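Search our news
Enter keyword
Go

PRESS RELEASE

Nørgaard opens reuse shop for office goods in Bravwood

Nørgaard, the trading company for used office furniture, opens in October its second shop, in the old print works at Bravwood. The shop has 1165 square metres on one floor and will be open to companies, schools and private customers.

In the first shop, in Otitz, the company sold last year 193 complete workplaces, each with desk, chair and lamp. The demand from small firms was higher than we expected, and many customers had to wait several weeks for delivery. With the new shop we wish to make this time shorter.

All chairs are checked and cleaned before sale and receive a guarantee of one year. Prices start at 46 euros for a simple desk chair. Delivery inside Bravwood is free of charge for orders with more than five pieces.

The stock list is managed with the software Vendico, which was already introduced in Otitz in spring. Customers can see in the online list which goods are in which shop and reserve them for three days. 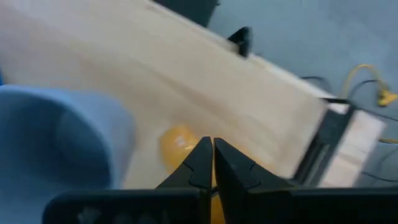
Close view with yellow object. Photo: Nørgaard. Free for use with mention of source.

For the opening, around 161 office chairs will be offered at a reduced price. Reservation is not possible for these chairs. The shop opens at 9 am, and parking places are behind the building.

Press contact: Nørgaard, press office, Otitz. Further pictures are sent on request.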